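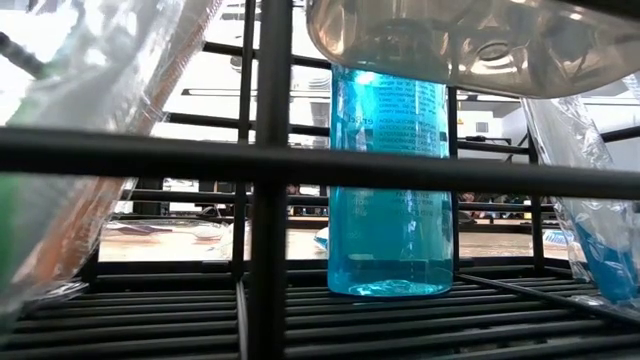 A blue bottle on the rack.

Milumel study planner and funding tracker, reviewed
5 Jul 2025

I went back to college at 41 with a part-time job, a band funding agreement and a drawer full of paper. My program runs through the Birkeck campus, two evenings a week and the odd Saturday, and my sponsorship comes with the usual strings: transcripts in by the deadline, full course load or a letter explaining why not, receipts for books. Miss one and the living allowance stops until it's sorted out.

So when the student centre started pushing Milumel in April, I paid attention. It's a planner app made by an outfit called Mutumen, and it claims to keep your courses, deadlines and sponsor paperwork in one spot. The poster said it would "take the stress out of funding." I have heard that one before, usually from something that wanted my credit card number.

I've used it for one spring term. My sponsor doesn't pay for it and neither does the college, so the $226 for the year came out of my own pocket. There's a cheaper plan, but it leaves out the document storage, and the document storage was the whole reason I was looking.

Setup

Setup took most of an evening. You type in every course by hand, because the import from the Birkeck system failed on all 3 of my tries. Support wrote back after the long weekend and told me to clear my cache. I cleared my cache. I typed in the courses.

The sponsor section assumes your money comes from a bank or the province. If you're funded through a First Nation or a tribal council you pick "Other" and build it yourself, with your own deadline names and your own categories. For an app being promoted to a campus where plenty of us are band-funded, that's pretty thin. The form also wouldn't let me save without an "expected repayment date." I don't have one. I put in the last day of the century and it accepted that. 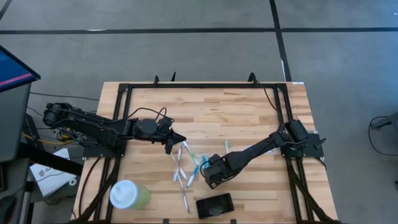

Reminders are the part I ended up liking, more or less. You can set a first notice, a second notice and a nag, and the nag really does nag. It got my winter transcript request in on time, which I'd have left to the last afternoon otherwise. But they only come by phone notification unless you pay extra for email, and my phone lives in a locker during shifts. I missed a tutor sign-up that way and it sat there under a red dot until after supper.

Document storage works fine. You take a picture of a receipt and it files it by term. It does not read the amounts very well. A textbook that cost me $231 was logged as $23.10, and I only caught it when I was adding up my book claim and came out short. You can fix the number by hand, but then I'm wondering what the scanning is for. Check every one before you send anything to your funding office.

The career side

There's a tab called Pathways that's supposed to match your program to jobs. I answered the questionnaire twice, a week apart. The first time I was told to consider dental reception, the second time forestry. I'm in early childhood education. The college counsellor spent half an hour with me for free and knew which daycares were hiring, so I'd start there.

Compared with what?

A classmate on the same funding uses the Gittins binder, a plain three-ring thing with term dividers and a pocket for receipts that the campus bookstore sells. No alerts, obviously, and you have to write the dates in yourself. I borrowed it for a weekend and copied my whole term over in less time than Milumel took to reject my import. If you already keep a wall calendar you'd be most of the way there.

Privacy

I read the policy, all of it, on the bus. Mutumen says it doesn't sell your information. It also says it may share "usage patterns" with "education partners" and never says who those are. I wrote and asked. I got a link to the policy. My sponsorship letter has my status number on it, so I took it out of the app and I'd suggest you leave yours out too.

Should you buy it?

At full price, no. The regular yearly rate is $319 once the student discount ends, and there's no version of this I'd pay that for. If they fix the import and add a proper section for band funding, I'd look again. If your college hands it out free, take it for the reminders and keep your paper copies.

My renewal is set to go through automatically in the spring. I've turned that off – it took four screens – and I have the confirmation printed out and in the drawer.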